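About Ceta

Ceta helps mid-sized manufacturers and packing houses plan what they will spend on automation before they spend it. We write requirements, build budgets, run vendor comparisons and prepare the paperwork that a finance department needs to release funds. We do not sell equipment, and we take no commission from anyone who does.

The company was founded by Lorna Matheson, who had spent her earlier career approving capital requests for a food packaging group in Drullcombe and sending most of them back. The usual fault was a quote for a robot arm with nothing else on the sheet. Guarding, floor work, end-of-arm tooling, spare fingers, training and the lost production during changeover were all left for later. Ceta's standard budget form has 66 line items. The arm is one of them.

What we look at first
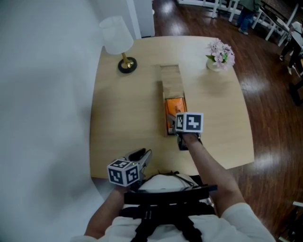 A budget starts with the task, recorded at the level of the hand. We break each job into reaches, grasps, holds and releases, and note which of these need two hands. Small containers are a good test of this. With a sliding-lid box, the gripper has to get its fingers down into the open end while the lid still covers the far part, and the clearance on either side sets the maximum finger width. That one dimension can rule out a whole class of stock grippers, and it should be known before any vendor is called. The same applies to part weight, surface finish and how the part is presented.

Meinir Pritchard leads task assessment. She joined in February from a machine integrator and rewrote our assessment sheet in her first weeks. It now asks for the worst part in the bin as well as the typical one, and it asks who will clear a jam on the night shift.

How we build a budget

Each project is costed in 3 parts: purchase, installation and running cost. Running cost is where most plans are thin. We enter service contracts, software licenses, wear parts, calibration and the hours of the person who will own the cell. If a client cannot name that person, we leave the field open and mark the budget incomplete. 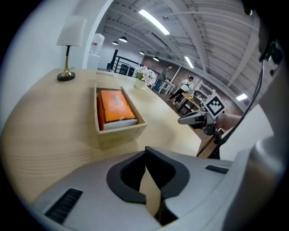

Purchase and lease are priced side by side. We use a financial model called Lender, developed in house, which compares 2 cases for each item: owned outright, or leased with an option to buy. Lender accepts the client's own cost of capital and depreciation rules. It does not produce a recommendation. It produces a table, and the client's accountant receives the working file along with it.

Contingency is shown as its own line and is never spread through the other figures. Where a price is an estimate and no written quote has been received, the line says so.

Salian

Our longest project is Salian, a shared planning file for plants that expect to automate in stages. It holds the task records, the open quotes, the lead times and the order in which the work can be done without stopping the line. Clients keep the file when the engagement ends.
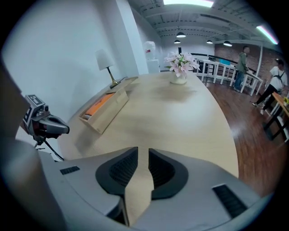
Lead times are reviewed every month. A gripper that ships quickly may depend on a controller that does not, and the plan has to follow the slower item. Utilities come next: power, compressed air, network drops and floor loading. These are checked on site by one of our staff, with the plant's maintenance lead present.

Working with us

A first assessment covers one task at one site. Please have the part drawings, the current cycle time and last year's maintenance log ready. Our office is in Drullcombe, and inquiries go to Lorna Matheson for budgets and to Meinir Pritchard for task assessment.

Page last revised 30 April 2023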